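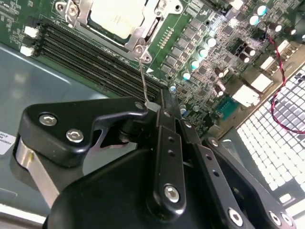
Server board with the processor socket and empty memory slots.

Jetthorpe Screen Awards — Minutes of the October Planning Meeting

Present: Gunhild Fogh (chair), Bent Holst, Sille Hauksdóttir, Kári Eskildsen (minutes)
Apologies: Arnar Grímsdóttir

1. Last minutes
Approved with one fix: the drama series is spelled Drikham.

2. Nominations
Bent reported 1,305 valid public ballots. The shortlist for Best Supporting Actress stays at four names. Alier has two nominations, its first. Announcement goes out Wednesday at 8 a.m. Cast members are asked not to post before then.

3. Red carpet
Sille has booked the side entrance of the Mogensen theater. Couples nominated in separate categories will be seated together if they ask — two have so far. Interviews limited to four minutes each.

4. Host
Two candidates discussed. Gunhild will call both agents. No vote taken.

5. Other business
Arnar sent a note asking for a second photographer. Agreed, if the fee fits the press budget. Kári to reply.

Meeting closed at 8:40 p.m.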